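From: Stojanovska
To: Groleck House kitchen list
Subject: Re: [groleck-kitchen] One-tray clearing, trial through June

I've read the proposal twice and I'm still not persuaded. Comments in between, and sorry for the length.

> As agreed, from the start of June we will try the Clendik method for
> clearing up after meals. Everybody puts their dishes, scraps and napkins
> on ONE round tray. The tray goes to the clearing table. One person then
> sorts it: scraps to the scraps box, dishes to the rack, paper to the
> trash. Clendik say this cuts clearing time by 40 percent.

"As agreed" is generous. I remember it being read out at the end of a long evening when half of us had our coats on.

As for the 40 percent, forty percent of what? The leaflet doesn't say how many people were eating, what they ate, or whether anybody timed the part after the tray gets to the table. If you stop the clock when the dining table is bare, of course it looks quick. You've moved the mess six steps and called it cleared. I would like to see the same claim with the clock running until the last bowl is in the rack and the tray itself has been washed.

> The tray keeps everything together so nothing gets left behind.

Everything together is my whole complaint. Shells, napkins and leftover grains are three separate jobs, and they are easy jobs as long as they stay separate. Put them on one tray with a rim and carry it across a room, and the small stuff travels. It gets under the plate. It sticks to the napkin. Then the person sorting has to pick through it, and that person was not necessarily the one who ate the nuts.

The setup for the trial is plain enough, with the clear box for scraps on the left, the tray in the middle and the gray rack on the right:

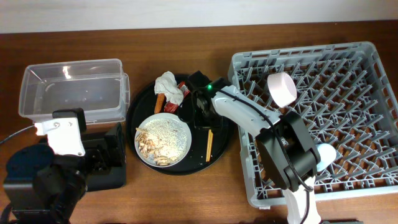 Should the scraps be tipped out before the plate goes in the rack?

Scraps always come first, then a rinse, and only then the rack. Anything that goes into the rack dirty drips on whatever is under it, and the whole lot has to be done over.

I put that in because two people asked me off-list and the leaflet skips it. It has a cheerful drawing of a tray and an arrow, and the arrow goes straight to the rack.

> Please don't scrape plates at the dining table any more. Scraping
> happens at the clearing table only.

This is the part I'd strike out altogether. Scraping your own plate takes a few seconds while you're still sitting there. If everybody does it, the person at the clearing table gets a stack of plates and one bowl of scraps. Under the new rule they get a plate of shells, then another plate of shells, then something soft that somebody didn't finish. We have done it the old way for years and I can't recall anybody complaining until the leaflet came.

> Cups may also go on the tray if there is room.

There won't be room. A round tray wastes its edges to begin with. Once you have a bowl or a plate on it, plus a napkin that won't stay folded, the cup ends up beside the tray or balanced on something. And cups roll. Chopsticks roll too, unless they're laid flat, and people in a hurry don't lay them flat.

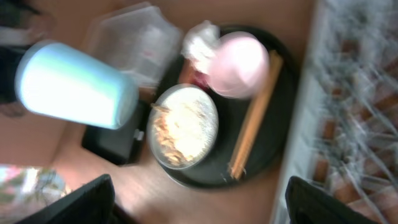
So either cups get their own trip or we buy a second tray, and at that point I'd like somebody to explain to me what the one-tray method is. Grukodar has the plain black ones, as far as I know, but I'm not going to pay for one out of my own pocket to prop up somebody else's idea.

A bowl with anything thick in it is worse than a cup. Leave the spoon standing in it and it catches on your sleeve when you reach across. Leave it long enough and whatever is in there sets, and then you're soaking it, and soaking isn't mentioned in the leaflet either. I had one in the sink for 40 minutes last month and still needed the scourer.

> The starter kit (tray, box and rack labels) is 80 for the house. Clendik
> also offer the full set at 220 if we are happy after the trial.

We own a tray. We own a box. We own a rack. The labels, then, are 80, and I can tell people which one is the rack for free. I'm against even discussing the 220 until somebody has put a month of real dinners through this, including the big ones, and written down how it went. By real dinners I mean the sort with sauce.

> Objections by reply to the list, please.

Consider this mine. To be fair to the proposal, there are bits I would keep:

- A fixed place for the scraps box. It used to wander, and twice I found it under the sink with the lid on.
- The rack staying on the right, away from the food. Whoever thought of that has washed up before.
- Napkins off the plates before anything else is touched. Wet paper in the scraps is miserable to get out again.

And what I'd change:

- Everybody scrapes their own plate, at the table, into one bowl that goes round.
- Cups carried separately, by hand.
- Nothing left in a bowl for the next person. If you can't finish it, tip it out yourself.
- The tray gets washed every time. It has been going back on the shelf with bits in the rim, and I have been wiping it.

Give me some 5 dinners done that way and 5 done the Clendik way, same menu if the cooks can stand it, and I'll look at the times and say so on the list if I was wrong. I don't expect to be.

One separate question while I'm writing: does anyone know where the big lid for the blue pot went? It was on the hook by the window before the cupboard was moved.

Stojanovska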